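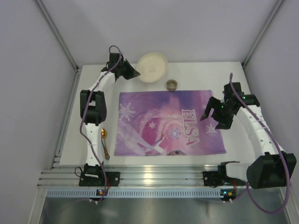 Setting a kid's place at the table: what goes where on a picture placemat?

Posted by Sandra Kershaw, 7th September

Hi all! My niece turns four soon and I'm going all in on a snowflake table for her. I have a purple ELSA placemat, a cream plate with a little SWEET BEAR drawing in the middle, a small round cup and a kid-size utensil. I love every piece of it and I want her to learn to set it out by herself. But the plate hides half the picture! Do I put it in the center anyway, or off to the side so the printing shows? And does the cup go left or right? I did a trial run and moved everything so many times that I lost track of what looked good. 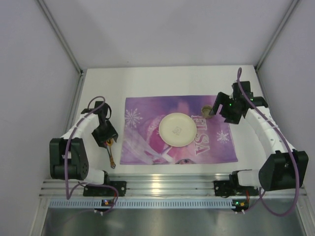

I also wonder if the mat should be turned so the name reads the right way up for her, or if the long side should stay along the table edge no matter what. It's a long name for a short kid, ha.

Tiago Loureiro

Oh, this is such a fun thing to teach! Plate in the center, every time. It's what she'll see at other tables, and she gets to find the picture again when the plate is lifted. Long side along the edge of the table, so there's room for everything and her elbows too. Cup at the top right if she's right-handed, a bit in from the corner. We did this with our twins in July and they were setting four places before the month was out.

One thing that worked great for us was a game. Mat first, smooth it flat with both hands, then "wake up the bear" by turning the plate until the drawing faces you. They'll do that part over and over!

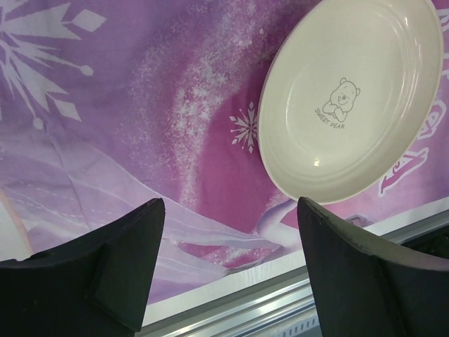
Tiburcio Barajas

center

Abundio Quintero

I agree with Tiago on the plate, but I'd go easy on the cup. At four I'd keep it well back from the edge and let her say which hand she likes. Ours kept changing sides until kindergarten and it was fine.

For the mat, pick the big pictures over the letters. She may not be reading yet, but she'll spot a snowflake from across the room. If you want her to remember the layout, trace the plate and the cup on a sheet of paper and let her color the shapes in. We taped ours inside a cupboard door at her height and she checked it before every meal, very serious about it. Have a wonderful party, Sandra!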